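Call for Participants: Peg and Plate Board Assembly Study

Tudelach, Hollis site
Posted Apr 9, 2018

Tudelach is recruiting adults for a timed study of hand assembly on a tabletop task board. Participants place small blue parts on a white board in a set order, first with written instructions and then from memory. The work is light, seated and repetitive. No background in assembly, engineering or crafts is required.

Study number: 841
Places open: 75
Visits per participant: 2
Location: Hollis building, ground floor, assembly room
Payment: gift card, issued at the end of each visit

Purpose of the study

The study measures how people learn a short assembly sequence and how much of it they keep between visits. We record placement order, time per part, dropped parts and corrections. The results will be used to revise the printed instructions and the part layout for the next version of the board, which is being prepared with Zevgate.

The study does not measure intelligence, strength or fitness. No individual scores are published. A participant who takes a long time over a part gives us data as useful as one who is quick.

The board and the parts

The board is a flat white rectangle that lies on a dark table with its long side running away from the person seated. Parts include pegs, cylinders and cut-out plates. Outlines on the board show where certain parts belong. Other positions are given only in the instruction sheet.
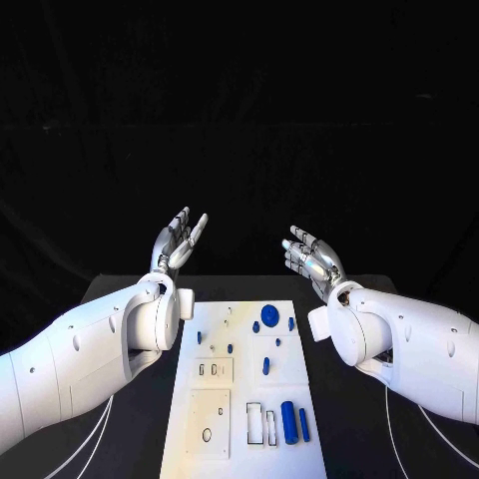 Parts are handled one at a time. Some can be picked up with the whole hand and present no difficulty. The small pegs need a fingertip grip, and most of the timing differences we saw in the March pilot came from these. Participants may use either hand or both, and may change hands at any point. The hand used for each part is noted by the session operator.

Parts must not be forced. If a part does not go in, lift it, check the sheet and try again. A part placed in the wrong position may be corrected without penalty, but the clock keeps running. A part that falls on the floor is left there and the operator supplies a spare.

The table has a matte dark surface and there is a black backdrop behind it. Room lighting is set by the operator and may differ between trials. Participants are told before each change. Lighting changes are gradual and there is no flashing light.

What happens at each visit

1. Arrival and consent. The operator goes through the consent form and answers questions. Bring a photo ID to the first visit only.

2. Hand measurements. Hand length, palm width and thumb reach are taken with a ruler. Rings and bracelets should be removed and will be kept in a tray within sight.

3. Practice. Participants handle every part on the board, with no timing. This step ends when the participant says so, or after 7 minutes.

4. Guided trials. The board is assembled by following the printed sheet. One page covers one group of parts. Pages may be turned back. 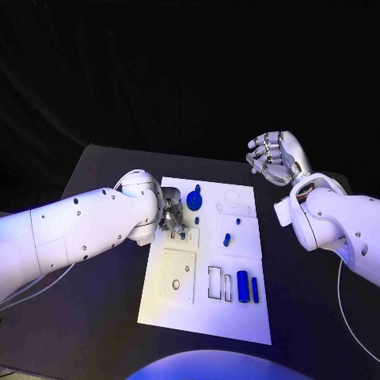 5. Memory trials. The sheet is taken away and the same sequence is repeated. Participants who forget a step should go on with the next one they remember. The operator will not give hints.

6. Disassembly. All parts are removed and returned to the sorting tray in any order. Disassembly is timed separately.

7. Short questionnaire. Questions cover hand fatigue, clarity of the sheet and difficulty of each part group. Answers may be given aloud.

The second visit follows the same order, without the consent discussion and the hand measurements. The part layout is changed for half of the participants. Assignment is random and is not disclosed until the second visit is over.

Each visit takes around an hour. Breaks are available between trials on request, and water is provided outside the room. Food and drinks are not permitted at the table.

Who can take part

Participants must:
- be 18 or older
- be able to read printed instructions in English at normal type size, with glasses or contact lenses if needed
- be able to sit at a table and reach forward with both arms
- be available for both visits

We cannot accept people who:
- have had surgery on a hand or wrist in the past year
- have a current injury that limits finger movement
- took part in the March pilot
- work for Tudelach or Zevgate, or share a household with someone who does

Left-handed people are especially encouraged to apply. They were underrepresented in the pilot and a number of places are held for them. Color vision is not tested and is not a condition of entry.

People with long fingernails may take part but should keep them at the same length for both visits. Gloves, finger cots and adhesive bandages on the fingertips are not permitted during timed trials. If you have a small cut on the day of a visit, call and the visit will be moved.

Grip and placement notes

The following notes go out to all accepted participants. They are included in this call so that applicants can judge whether the work suits them.

Keep both forearms clear of the board. Parts already in place are easily knocked by a sleeve, and long or loose sleeves should be rolled above the wrist. Pegs are held near the top and lowered straight down. Plates are held by their edges and laid flat against the matching outline. Some work is done at a metal bracket on the board. Steady the bracket with the free hand if you find that helpful.

Do not slide parts across the board. Sliding marks the surface and makes the outlines harder to read for the next session. Do not turn the board or pull it closer. If the reach is uncomfortable, tell the operator and the chair will be adjusted. 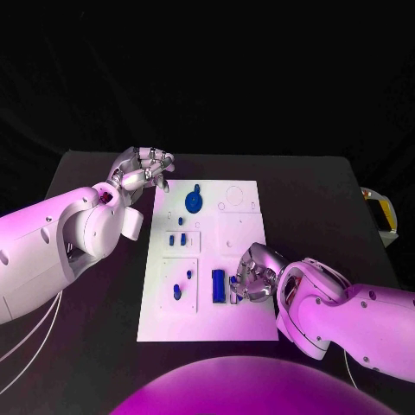

Task board with blue parts, set lengthwise on the gray table.

Data and recording

Hand movement above the table is recorded on video during all trials. Participants' faces are not recorded. Sound is recorded only during the questionnaire, and only if answers are given aloud. Files are stored under a participant code. The list that links codes to names is kept on paper in a locked cabinet and is destroyed when the second round of visits has closed.

Participants may withdraw at any time without giving a reason. Recordings made up to that point are deleted if the participant asks for this in writing before the list is destroyed. After that we have no way to tell which recordings belong to whom.

Payment and travel

The gift card for the first visit is issued even if the participant does not return. Participants who complete both visits receive a larger card at the second. Cards are supplied through Fludora and must be signed for in person. Parking at Hollis is free in the visitor lot; take a ticket on entry and have it stamped at the front desk. Bus fares are refunded against a receipt. Taxi fares are not refunded.

The building entrance, the corridor and the assembly room are step-free. The table height is fixed. Applicants who use a wheelchair should mention this on the form so that clearance under the table can be checked in advance.

How to apply

Ask for application form 841 at the Hollis front desk, or request it by mail from Tudelach, Participant Office. State the following:
- age and dominant hand
- any earlier hand or wrist injury, with approximate date
- times of day when you are normally free
- whether you have taken part in any other Tudelach study

Applications are handled in the order received. Applicants who meet the conditions are offered a date for the first visit, and the second is booked at the end of it. When all places are filled, further applicants go on a reserve list and are contacted only if a place opens. Applicants who do not meet the conditions will also be notified.

Please do not come to the assembly room without a booking. Sessions cannot be observed and the door stays closed during timed trials.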